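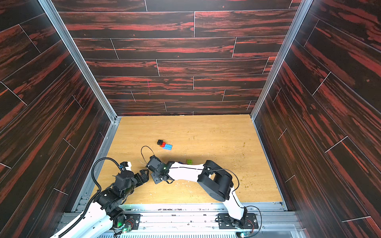
Two Skeltell arms working over a tabletop with toy building bricks.

Golestani Opens Orders for Skeltell Two-Arm Bench Kit

December
By Nuria Fikre, Golestani

GUVUMLEY – All of us at Golestani are very happy to say that the Skeltell, the two-arm bench kit we've been fussing over for the better part of 18 months, is open for orders starting Friday at 9 a.m.!

Skeltell began as a favor to a few teachers who wanted a pair of arms their students could learn on without booking time in somebody else's lab (and without being scared of breaking anything). Both arms mount on a metal rail at the front of the table and reach in over the work, so people can practice sorting, stacking and handing small parts from one gripper to the other. Toy bricks are a fine place to start, and most of our early customers have stayed with them a good deal longer than they planned to.

The kit comes with both arms, grippers, cables and the Morkari control software, along with a printed guide of some 400 pages that we've tried hard to keep friendly. Setup takes an afternoon, a little less with a second pair of hands.

The price is $3000, and schools ordering before the end of the month will get the first 20 kits with shipping included. Please write to Nuria Fikre at the Guvumley office with any questions at all, large or small.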